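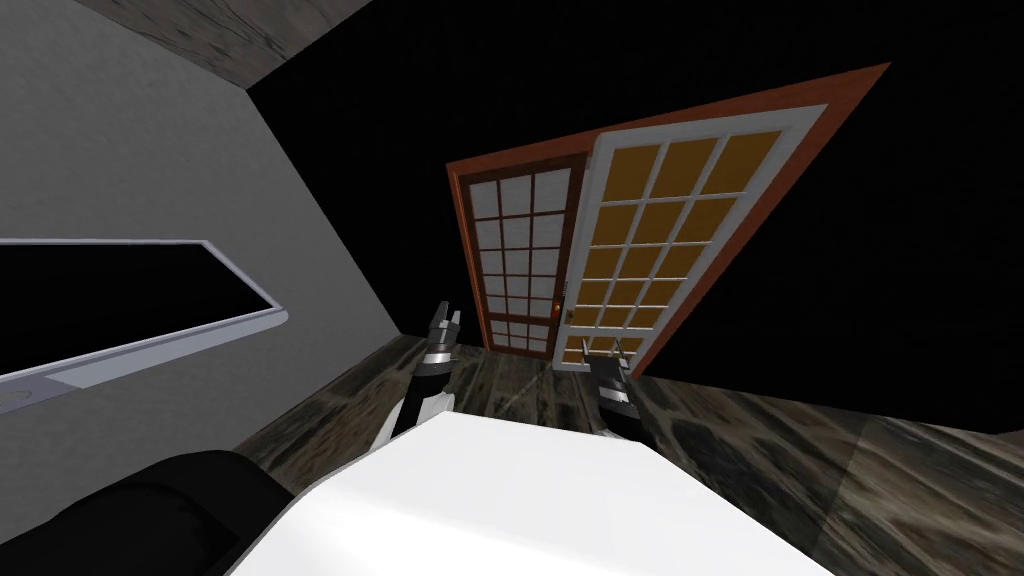 Home Forums Doors & Windows New posts

Repaint or replace the door frames?

pdelopresti
Quoted $800 by Doucette to strip and refinish the reddish door frame. The walls are staying grey. Would you just paint it?

cpelletier
Paint it. Stripper gets into every corner and you'll be at it until May.
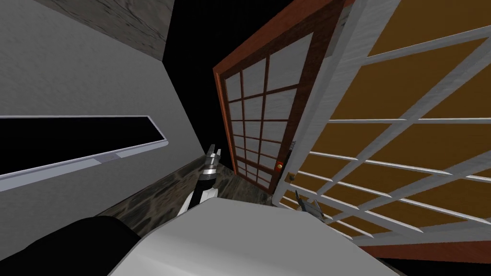 Posted by zoriana_v — 4 August 2019

Disagree with Carter. Once it's painted you lose the colour for good, and it sits well against grey. Sand lightly, then two coats of satin.

cpelletier
If the old finish is flaking, a light sand won't hold.

pdelopresti
Not flaking, just dull. Pitwood has a satin for $159.

zoriana_v
That's dear. Try a small tin on the hinge side first — and leave it overnight before you judge it.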